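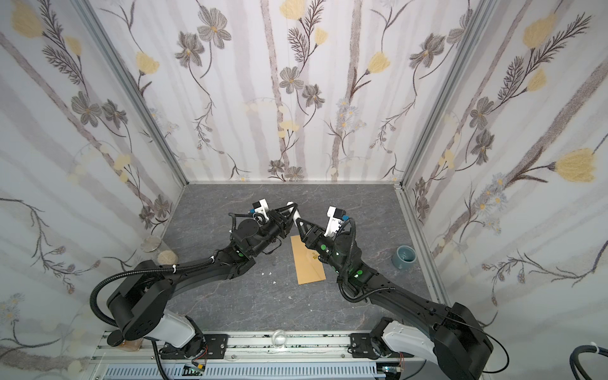 4.2 Residue. Loose matter on a work surface does not stay where it is made. We treat this before the paper results becuase the two get mixed up: a scrap under an envelope changes how the envelope lies, and a sheet moved across crumbs takes some of them along. Earlier drafts had residue in an appendix and that was wrong. Three terms. "On-sheet" is anything resting on the paper or card itself. "Off-sheet" is anything on the surface in contact with no sheet. "Under-sheet" is the rest, found on lifting. The first two can be scored from above at any moment. A good case of the split is the tan sheet on the gray marble-patterned surface, small yellow crumbs on it, and the white fragments in a loose cluster to the left. Crumbs scored on-sheet, fragments off-sheet, and the under-sheet column stays blank until the sheet comes up. Standing objects (the lidded glass jar, the teal cup) are scored separately, section 4.5.

Papers > Surface and Paper Handling > Section 4
March - Hunditz Working Group on Household Paper

The scoring sheet has 400 rows, one per handling. A handling is one continuous piece of work with a single item of paper or card: set down, slid, turned, filled, emptied, picked up, put away. Of those rows 248 show residue in at least one of the three columns. The other rows are clean in all three. We did not weigh anything. We did not sort scraps by size either, and would do that if starting over.

White on gray is easy to score. White on manila less so, pale crumbs on tan card the hardest. Two passes were made over every row, the second without the first in view. Disagreements were mostly on-sheet, mostly on tan stock, and mostly about whether a mark was a crumb or a fleck in the card. Flecks were left out where the passes did not agree. So the on-sheet column runs low if anything. Readers comparing with the Pinto survey should note that Pinto folds off-sheet and under-sheet together, the totals can be set side by side but the columns can't.

Where does it come from. Two sources in our rows, food and the paper itself. Food residue arrives with the session - somebody has a biscuit and then opens the mail on the same patch of table. Paper residue comes from edges. Torn flaps, the perforated side of a pad, the strip off a gummed envelope. Cut edges gave almost none. Once on the table the two behave differently. Crumbs roll a short way when the sheet is tilted and then stop at the next edge they meet. Scraps do not roll, they cling or they slide along with whatever is moving. A scrap flat against polished stone-look flooring is a nuisance to pick up with fingertips and most were swept.

4.3 Filling and emptying envelopes

Six envelope types were in the set, all manila or white, all with the opening on a short side except one. Wanel mailers are the stiffest. The two Zellero types are thin, no window, flap ungummed. Contents were plain white sheets, folded or flat. A folded sheet is the usual household case and is the one discussed here.

The hard part is the last stretch. A folded sheet goes most of the way in without trouble and then the leading fold finds the far corner, or the top layer of the fold opens a little and catches the mouth. Same thing on the way out, reversed: the sheet comes up at an angle, the upper layer lifts first and the lower one drags. Both directions look alike at the halfway point. That matters for anyone scoring from stills, as a still at the halfway point does not say which way the sheet is going. We scored direction from the row log only.

Keeping the envelope flat is most of the battle. One side of the envelope has to be held or blocked while the sheet moves at the other, otherwise the whole thing travels. On the slick surfaces it travels anyway. Pressing down on the far edge works for stiff stock. For thin stock pressing pinches the envelope shut, which is the opposite of what is wanted, and a light touch against the edge did better. Figure 1 gives the arrangement we call edge-blocked: contact at the left edge of the envelope, the folded white sheet out at the right side and partly lifted. There are also a few tiny white bits on the surface on the left, scored off-sheet.

Figure 1. Edge-blocked envelope, manila, lying flat and lengthwise toward the back wall. Folded sheet pinched near its projecting edge. Direction of travel not readable from the still. 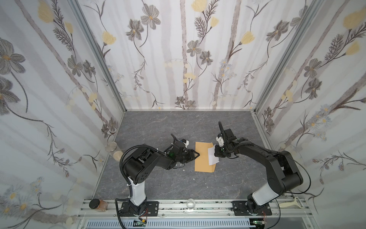
4.4 Flat sheets

Single sheets were expected to be the easy part of the study and took the most time. An unfolded sheet has no stiffness to speak of across its width. Lift it by one edge and it hangs. Slide it and the leading edge tucks under at the first bump. On a smooth table it also sticks down a bit, the whole area at once, and the first corner to come up is the whole job. Fingernails. A damp thumb. Pushing it off the table edge so there's something to grip underneath. All of these appear in the log, and the table edge is the winner where there is one in reach.

On an enclosed surface there isn't always one in reach. Walls on three sides leave the near edge only, and if the near edge is used for something else then the sheet has to be lifted from the middle of the floor. In those rows the sheet is mostly bowed: opposite edges brought toward each other a little until the center rises, then both edges taken at once. Bowing leaves no crease if it is done gently. Done in a hurry it leaves a soft line down the middle which does not come out again, and the sheet then folds along that line for ever after whether you want it or not.

After the lift, the question is tension. Held by two opposite edges a sheet can be kept flat with very little pull. Too little and it sags, too much and it slips from one side. The flat hold is worth the trouble where there is residue on the surface, since the sheet clears it completely and comes down clean. A dragged sheet acts as a broom. Drag rows make up most of the cases where off-sheet matter became under-sheet matter from one score to the next, and these are the rows where the next person finds grit under the letter they are trying to write on.

We have one more remark on height. The useful lift is low. A sheet carried just above the table can be lowered in place, one carried high planes sideways on the way down and lands wherever. Low lifts need a clear path though, and a cup in the path means either a high lift or moving the cup. In practice people moved the cup. Then moved it back, sometimes onto the paper.

Stock weight was not controlled as well as it should of been. Two reams got mixed at the start and the lighter one can't be seperated out in the early rows. The bowing result holds in both the early and the late rows so we kept them all.

The flat hold over a dark surface, white sheet, opposite edges, is the reference posture for the sag scores that follow. The patterned walls are the same birch-trunk stripe and yellow-flower paper throughout that set. Dark gray under white gives a strong outline and the sheet edge can be traced without trouble. The floral behind it does not, and where a high lift put the sheet against the wallpaper the outline was lost among the pale stripes. Low lifts only in the sag table for that reason.
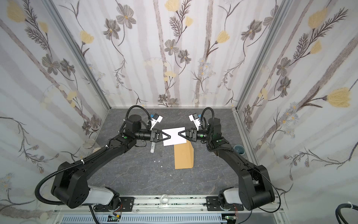
SAG AND OUTLINE

Sag was scored in 4 grades. Grade one is flat to the eye. Grade two, a dip in the middle with no contact. Grade three, contact with the surface at one point. Grade four is a sheet that has touched down along a line and is more or less being dragged. Grades three and four count as failed lifts even if the sheet got where it was going.

The white rectangle held by opposite edges just above the table is grade one. Not every grade one row is this clean. Some are flat because the sheet is short, some because it has picked up a curl from the ream and the curl happens to be working in our favor. Curl direction was logged from the second batch on. Curl up and the sheet resists sag, curl down and it's grade three before anybody has done anything wrong.

Folded sheets were left out of the sag table. A fold across the hold acts as a hinge, a fold along it acts as a beam, and averaging the two makes no sense. Manila was left out too. Card was tried and is grade one in every row, nothing to report.

Residue against grade: flat holds left the surface as it was. Grade three rows shifted a scrap or two at the contact point. Grade four rows look the same as drags in section 4.2 and we would merge them in a later version of the sheet. The Zellero envelopes, empty, were run through the same grades as a side check and sag like heavy paper, flap end lowest.

4.5 Standing objects, short note

Jars, cups, discs, anything with a base. They were pushed to the back or the sides before paper work in most rows, and left there. Lidded jars gave no residue. Open cups none either, apart from one tipped over, row struck from the table. Objects near a wall get in the way less than expected, the corners being no use for paper anyway. Flat round things are worse than tall ones. A sheet slides up onto a low disc and stays there, tilted, and whatever was on the sheet goes off the low side. Where possible we give positions by quarter of the surface, front left, front right and so on; exact positions were not kept.

Scores for standing objects are in the same file as the residue columns, last tab.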